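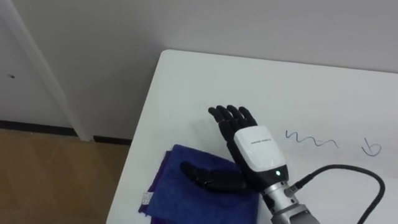

Attachment 1. Hand resting on the table, thumb over the folded cloth, blue ink marks on the right half.

Ticket: table wipe task, force hold during stroke
Site: Urville
Opened by: Latifa Chraibi
Assigned to: Hadi Saab
Severity: 2
Status: open, robot restricted

Problem
During the wipe stroke the arm stops with the hand pressed down and does not lift. The controller reports contact force within limits, but the wrist sensor log shows a steady reading of 23 N against a limit set for this task at 5 N. The stop button releases it. No injury, no damage to the table found. Seen on 3 of the last runs with the Bemach wipe routine, never with the older one.

Log, 4 June 2020

Saab: Restarted the controller and reran. Same hold. Wrist sensor zeroed before the run, so an offset at start is ruled out.

Geagea: Checked the thumb and finger joints by hand with power off. Free movement, no grinding.
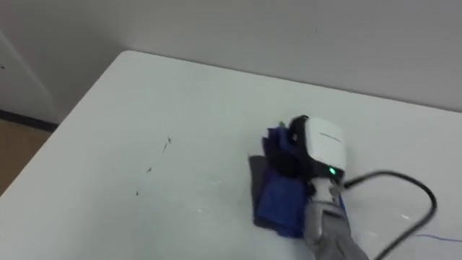
Target selection is a separate fault and I would like it kept out of this ticket — Samira Qudah has it under the Sleiman planner. I mention it only because both show up in the same runs. In attachment 2 the dark specks are on the left of the table and the hand is pressing the cloth down well to the right of them. A wrong target explains a useless stroke. It does not explain the force.

Saab: Agreed. Swapped the force filter back to the previous version. Two runs, no hold. Put the new filter back, hold returned on the first run.

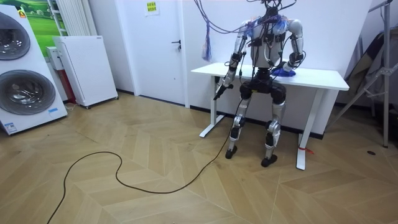 Attachment 3. Room view. Robot in front of the desk, one hand on the desktop, overhead cable bundle attached.

Mahasneh: Does the loop in the wrist cable load the sensor? Please test with the cable supported.

Saab: Tested. Reading changes by less than 2 N. Not the cause.
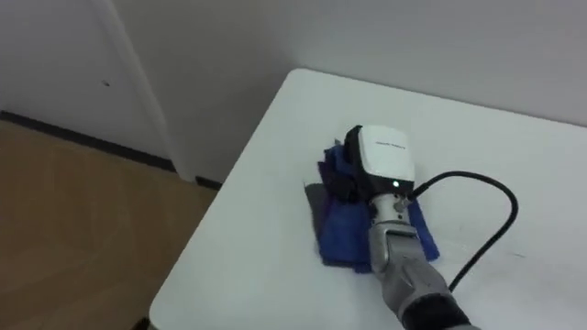
Attachment 4. Cloth bunched around the hand, green indicator lit.

Geagea: Note that the indicator is not tied to the force limit. Do not use it as a sign that the arm is safe to approach.

Current finding
The new filter drops samples when contact lasts longer than the stroke timer, and the controller then works from the last good value. Reported to Hokier with logs.

Restrictions until closed
Old filter only. One person at the stop button for every run. Hands off the table while the arm is powered.

Next action: Saab to rerun the wipe task when the patched filter arrives.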